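ホーム | 製品 | 使い方 | 取扱店 | 修理と部品 | お問い合わせ

レベリングランプ「Tranmont」 キャンピングカー・トレーラー用 2個組
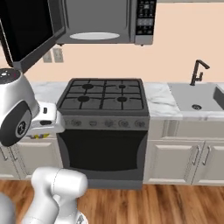
電子レンジとガスレンジ(CG)

泊まる場所が決まって、エンジンを切って、さあ夕飯だというときに、床に置いたみかんが助手席のほうへ転がっていく。キャンピングカーに乗る人ならたいてい覚えがあると思います。駐車区画というのは水はけのために勾配がついているものですし、草地の広場なら車輪ごとに高さが違ってあたりまえ。Tranmontは、そういう場所で車の傾きを取るための、乗り上げ式のレベリングランプです。低い側のタイヤの前に置いて、ゆっくり乗り上げて、ちょうどいい段で止める。道具としてはそれだけなのですが、私たちEkaの開発室では長いことこの「それだけ」にかかりきりでした。ようやく納得のいく形になったので、うれしくて少し長いページになっています。お急ぎの方は仕様の項へどうぞ。

■ 段の上で止まれること

最初の試作はなめらかな坂でした。見た目はきれいだし、無段階で高さを選べるのだから理屈の上では一番いい。ところが実際に乗ってみると、サイドブレーキを引いて運転席から降りるまでのあいだに車がじわっと後ろへ戻るんです。わずかな戻りでも、水準器の泡は正直に動きます。それで、坂の途中に平らな踏み面を設けた三段の形に変えました。

踏み面はただの平面にせず、タイヤの丸みに沿うように浅くくぼませてあります。段に入ると「こくん」と小さく落ち着く感触があって、運転している人にもちゃんとわかる。設計を担当した樋口(Genji Higuchi)はこの「こくん」にたいへんこだわりまして、くぼみの深さを変えた試作品が一時は作業場の棚をひとつ占領していました。深すぎると次の段へ上がるときにアクセルを余計に踏むことになり、勢いがついて通り越してしまいます。浅すぎると今度は止まった気がしない。最終形は、軽自動車ベースの小ぶりな車でも、後ろの長いバンコンでも、どちらでも同じように止まれるところに落ち着いています。

最上段の高さは100mmです。もっと高くしてほしいという声は試乗会のたびにいただくのですが、それ以上の高さが要る場所は、停める向きを変えるか、別の区画を探したほうが夜も安心して眠れる、というのが私たちの考えです。高く上げるほど車の腰は揺れやすくなりますし、乗り降りの段差も大きくなります。小さなお子さんや足腰に心配のある方が一緒ならなおさらです。

■ 乗り上げの角度

入り口の傾斜は8度にしました。前のモデルよりずいぶん寝かせています。数字だけ見ると地味な変更ですが、乗った感じはまるで違います! 前のモデルでは、タイヤが当たった瞬間にランプごと前へ押し出されてしまうことがあって、濡れた舗装ではとくに多かった。足で押さえながら誘導するという危ないやり方をしていた方もいらっしゃったようで、あれは本当にやめていただきたいのですが、やりたくなる気持ちもよくわかるのです。

新しい入り口はタイヤが自分の重みで先端を押さえてから登りはじめるので、押し出されることがぐっと減りました。先端の裏側には柔らかいゴムの帯が入っていて、舗装の上ではこれが効きます。砂利の上では帯よりもその後ろに並んだ突起のほうが仕事をします。草地ではその両方。雨上がりの芝のように滑りやすいところでは、別売の滑り止めマットを先に敷いてください。

■ 幅と長さのこと

踏み面の幅は186mmあります。タイヤの幅よりランプが狭いと、はみ出した部分に荷重がかからず、ひと晩停めるあいだタイヤに無理をさせてしまいます。お持ちの車のタイヤ側面に書かれた幅の数字(最初に出てくる三桁の数字です)を見て、それが踏み面の幅より大きい場合は、幅広タイプのTranmontワイドをお選びください。ワイドのほうは少し重くなりますが、使い勝手は変わりません。

どちらにすればいいか迷ったときは、タイヤの表記を書き写してお問い合わせいただければお返事します。車種名だけだと、前の持ち主がタイヤの大きさを変えている場合があるので、できればタイヤそのものの表記を見てください。中古で買われた車ではこれがけっこう多いです。

■ 素材と色

本体はガラス繊維を混ぜた樹脂の一体成形です。金属製も試しましたし、強さだけで言えば申し分ないのですが、走行中に収納の中でがちゃがちゃ鳴るのがどうしても気になりました。夜明け前にそっと出発したい日もありますよね。樹脂なら重ねて布のバンドで留めておけば、山道でもまず鳴りません。

成形はImaiの工場にお願いしています。裏側の格子の入れ方は、先方から何度も提案をいただいて今の形になりました。もともと私たちは細かい格子を均等に並べていたのですが、それだと泥が詰まって洗うのが大変だし、力のかかり方を考えても無駄が多いという指摘で、踏み面の真下だけを密にして、ほかはゆったりさせています。おかげで水をざっとかければ泥が落ちるようになりました。洗車が苦手な私にはこれが一番ありがたい改良かもしれません。

色は黄色と濃い灰色の二色。黄色は夕方でもよく見えるので、置き忘れが心配な方に向いています。灰色は汚れが目立ちません。開発室の中では意見がきれいに割れていて、樋口は灰色、私は断然黄色です。置き忘れたことがあるからです(二度)。

■ 使い方

一、車内の床に水準器を置き、前後と左右のどちらが傾いているかを見ます。置く場所は、寝るときに頭と足が来るあたりがおすすめです。家具の天板は床と平行でないことがあります。

二、低い側のタイヤの前(または後ろ)に、ランプを進行方向へまっすぐ置きます。斜めに置くと踏み面から外れるおそれがあります。

三、人が車の真正面や真後ろに立たないようにして、ごく低い速度で乗り上げます。誘導する人は斜め前の、運転席から見える位置に立ってください。声より手の合図のほうが確実です。

四、目当ての段で止まり、サイドブレーキを引き、エンジンを切る前にもう一度水準器を見ます。オートマチック車はシフトをPに、マニュアル車はギアを入れておきます。

五、付属の輪止めを、地面に残っているほうのタイヤに掛けます。ランプの後ろに差し込むタイプの輪止めは別売です。

降りるときは逆の順です。輪止めを外して、乗ったときと同じ道をゆっくり戻ります。前へ抜けて降りることはできません(最上段の先は垂直に落ちています)。ここは本体の側面にも矢印で記してありますが、朝の出発前はみんな気が急いているもので、運転を交代したときなどはとくに、ひと声かけ合ってください。

ランプに乗せた状態で車の下に入っての作業はしないでください。オイル交換やタイヤ交換に使う台としては作られていません。ジャッキの代わりにもなりません。

■ 前後の傾きと左右の傾き

よくいただく質問なので、少し詳しく書いておきます。傾きが前後だけのときは、低い側の左右のタイヤに一つずつ置けばよく、二個組でそのまま足ります。左右だけ傾いているときも、低い側の前後に一つずつで足ります。やっかいなのは前も右も低い、というように斜めに傾いている場合です。

斜めのときは、まず車の向きを変えてみてください。区画の中で頭を振るだけで、斜めの傾きがほとんど前後だけの傾きになることがよくあります。それでもだめなら、一番低いタイヤを二段目、その隣を一段目、というように段を変えて置きます。段ごとの高さの違いがここで生きてきます。完璧に水平を出そうとすると切りがないので、枕の高さで気にならなくなる程度で十分だと思います。

それから、どちらかに少し傾きが残るなら、頭側を高く、足側を低く。横向きに寝るベッド配置の車では、左右のほうを先に合わせてください。吸収式の冷蔵庫を積んでいる車は、傾いたまま使うと冷えが悪くなることがあるので、冷蔵庫の説明書にある許容角度も確認しておくと安心です。流しの水がどちらへ流れるかも、停める前に一度考えておくといいですよ。排水口から遠い側に傾いていると、洗い物のあとがいつまでも片付きません。

■ トレーラーで使うとき

トレーラーの場合、左右の傾きはランプで、前後の傾きは前の補助輪(ジョッキーホイール)で合わせます。順番は必ず左右が先です。牽引車につないだまま片側の車輪をランプに乗せ、輪止めを掛けて、それから切り離してください。先に切り離してしまうと、人の力で乗せることになって大変危険です。

二軸のトレーラーには、Tranmontは前後の車輪それぞれに一つずつ使います。車軸の間隔が狭い車では、二つ目のランプを置く余地がないことがあります。購入の前に、前後のタイヤのすきまを測ってみてください。長さが足りないときのために、ショート型を準備しているところです。

■ Pultsideでの試用

発売前に、Pultsideの宿泊場で試用の会を開きました。もとは畑だったという広い斜面に区画が作ってあって、平らなところがほとんどない、私たちにとってはまたとない場所です。参加された方の車は大きさも年式もばらばらで、自作の小さな木製キャビンを軽トラックに積んだ方から、後ろに二段ベッドを備えた大柄なキャブコンの方まで。雨のあとで、草地のほうはかなり柔らかくなっていました。

Izzati Pillaiさんは、ご家族で大柄なキャブコンに乗っていらっしゃいます。「前は板を重ねていて、夫と毎回ちょっと険悪になっていました。止まったところが手に伝わるので、もう少し前、行きすぎ、のやりとりが減りました」とのこと。ただし、柔らかい草の上では最初の一台目が少し沈んだそうで、これは私たちもその場で確かめました。下にマットか板を敷くと沈みが収まります。柔らかい地面での使用については、この日の結果を受けて説明書を書き直しました。

Kanini Lemaさんはひとり旅が多い方で、誘導してくれる人がいません。運転席から降りて見て、また乗って、を繰り返すのがいやで、これまで傾いたまま寝ていたと笑っていらっしゃいました。ひとりで使うときのコツとして教わったのが、ランプの横に目印の三角帽子を置いて、ドアミラーの中でそれが見える位置を覚えておくという方法です。私も真似していますが、すごくいい!

厳しいご意見もありました。収納袋の口が狭い、というものです。言われてみればその通りで、手袋をしたままだと本当に入れにくい。袋は口を広げたものに作り直し、現在お届けしている分はすべて新しい袋になっています。古い袋をお持ちの方には交換しますので、お問い合わせからご連絡ください。

■ 仕様

品名:Tranmont(標準型)
構成:ランプ本体2個、輪止め2個、収納袋、取扱説明書
踏み面の幅:186mm
最上段の高さ:100mm
段数:三段
入り口の傾斜:8度
素材:ガラス繊維入り樹脂、先端裏側はゴム
色:黄色、濃い灰色
保証期間:お買い上げから24か月

耐荷重は標準型とワイドで異なります。本体裏面と説明書の最初のページに記載がありますので、車検証の車両総重量と、実際に積む荷物や水の量を合わせてご確認ください。水タンクを満たしたときの重さは忘れられがちです。

■ 手入れと保管

泥や砂は水で流し、日陰で乾かします。強い溶剤はゴムの帯を傷めるので使わないでください。真夏の屋根の上の収納箱に入れっぱなしにするのも、できれば避けたいところ。寒い時期にはゴムが硬くなって滑りやすくなるため、舗装の上でも少し慎重に乗り上げてください。

ゴムの帯は消耗品です。表面の筋が見えなくなったら替えどきで、帯だけ部品としてお求めいただけます。交換はねじ回しがあればご自分でできます。本体にひびや白っぽい筋が見えたときは、使用をやめてご連絡ください。白い筋は荷重のかかりすぎを示していることがあります。

輪止めは本体と同じ樹脂で、二つ重ねると最上段の裏のくぼみに収まります。この収まりは中島(Riku Nakajima)の仕事で、本人はいたって静かなのですが、開発室ではいまだにみんなが意味もなく出し入れしています。袋の中で輪止めだけ行方不明になる、ということがなくなりました。

■ よくある質問

前のモデルと混ぜて使えますか。
高さが段ごとに違うため、左右に一つずつという使い方はできません。前のモデルは前のモデル同士でお使いください。部品の供給は続けています。

ひと晩中乗せたままでもタイヤは大丈夫ですか。
タイヤの幅が踏み面に収まっていて、段の上できちんと止まっていれば問題ありません。冬のあいだずっと車を置いておくような長期の保管には使わないでください。

後輪駆動の車で、前輪だけ乗せるときの注意はありますか。
濡れた草地では後輪が空転しやすくなります。勢いをつけず、後輪の下にもマットを敷いてみてください。それでも登らないときは、後ろ向きに進入して後輪側から合わせられないか考えてみるのも手です。

車の中にいる人は降りたほうがいいですか。
乗り上げのあいだは、運転する人のほかは降りていただくのがよいと思います。犬や猫も、できればかごの中へ。

水準器は付いてきますか。
付いていません。お手持ちのもので大丈夫です。丸い泡の一つ入ったものより、棒状のものを前後と左右に一本ずつ置くほうが見やすいです。

使っていて気づいたこと、ここでは役に立たなかったという場所の話、どちらもぜひお寄せください。停めた場所の地面の様子(舗装、砂利、草など)と車の大きさを書き添えていただけると、次の型を考えるときにとても助かります。

文:田村(Shinji Tamura) Eka開発室

最終更新:2018年4月24日

関連する製品と記事
・Tranmontワイド(幅広タイヤ用)
・滑り止めマット 草地・砂利用
・差し込み式輪止め
・交換用ゴム帯
・水準器の置き場所と読み方
・トレーラーの切り離し手順
・柔らかい地面に停めるとき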